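Section 4: Setting up your Rolora sourdough crock for the first time

Right, you've unpacked everything and you've read the bit on washing (please do read the bit on washing). Now we get to the fun part, waking up the starter. I wrote this section after setting up my own crock in the kitchen at Rirkau, in February, when the room was freezing and I did nearly everything wrong the first time round. So you're getting the benefit of my mistakes!

You'll need the crock, the lid, the cloth cover, the sachet of dried starter, plain or wholemeal flour, and some water.

1. Stand the crock somewhere it can stay put for a week. A shelf is lovely. The top of the fridge is fine too, as long as you won't forget it's up there (I did).

2. Tip the whole sachet into the crock. Tap the corners, there's always a bit hiding.

3. Add 30 grams of flour and the same weight of lukewarm water. I test it with a finger, and if I can barely feel it, I'm happy.

4. Stir until you can't see any dry patches. Scrape down the sides as you go.
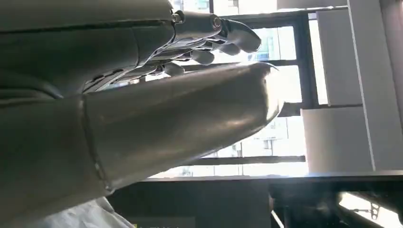
5. Put the cloth cover on and pop the elastic over the rim. Leave the lid off for now.

Note: the mark on the inside wall is the fill line for a mature starter. Don't try to reach it on day one. You'll be nowhere near and that's how it should be.

6. Next day, at whatever time suits you, spoon out half and throw it away, or save it for pancakes. Feed what's left with the same amounts as in step 3.

7. Carry on like that each day. You're looking for bubbles all the way through and a smell a bit like yoghurt. Mine went through a stage of smelling like old trainers, which cleared up after another couple of feeds.

Caution: if you see pink or orange streaks, or anything furry, bin the lot and wash the crock in very hot water. Don't try to scoop round it. Write to us at Urrutia and we'll post you another sachet.
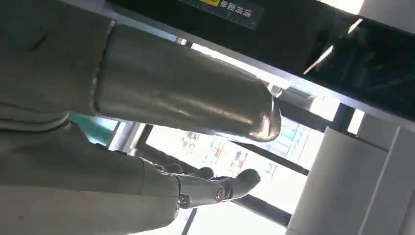 8. Once it doubles in size after a feed, and does it again the following day, it's ready for bread. In a warm kitchen that can take about 4 days. In a cold one, give it longer and don't fret.

9. Now you can use the lid. Rest it on top without pressing it down, so the gas can get out.

Caution: never clip or tape the lid shut. I've cleaned starter off a ceiling and I wouldn't wish it on you.

Storing it between bakes

If you only bake now and then, keep the crock in the fridge and feed it once a week. Take it out the evening before you want to bake, feed it, and leave it on the side overnight. A layer of greyish liquid on top just means it's hungry, so stir it in or pour it off, whichever you like. I pour mine off because I prefer a milder loaf.

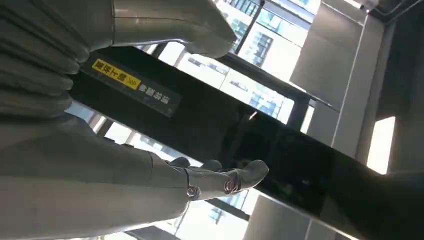 Najwa Chamoun: I stir the liquid back in every time and my rye is much better for it. Could you also say that wholemeal wants a splash more water? Mine set like putty until I worked that out.

Fair point on the wholemeal, and I've added it to the flour table in the next section. Start with an extra teaspoon and see how it stirs.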